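Keeping an Acoustic Guitar Healthy at Home
May 29, 2019 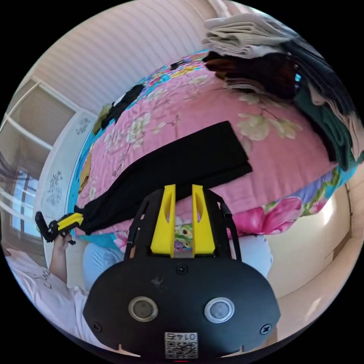
Two yellow fingers, side by side.

Most guitars that come to my bench in Torkdale have the same illness: dry air. In November the heating goes on, and the wood begins to shrink.

Keep the guitar in its case when you are not playing. Put a small humidifier inside and check it every 3 days. A damp sponge in a soap box with holes works also, but squeeze it well - water must never drip on the wood.

Wipe the strings with an old cotton T-shirt after playing. Sweat eats them quickly.

Change the strings one by one. Then the neck stays under tension, and you can compare each new string with its neighbor.

If a tuning peg squeaks, rub a little pencil lead in the slot of the nut. I learned this from a folk player at the Dilto club, and I still do it before each concert.

Do not use furniture polish. It leaves a film which is very hard to remove later.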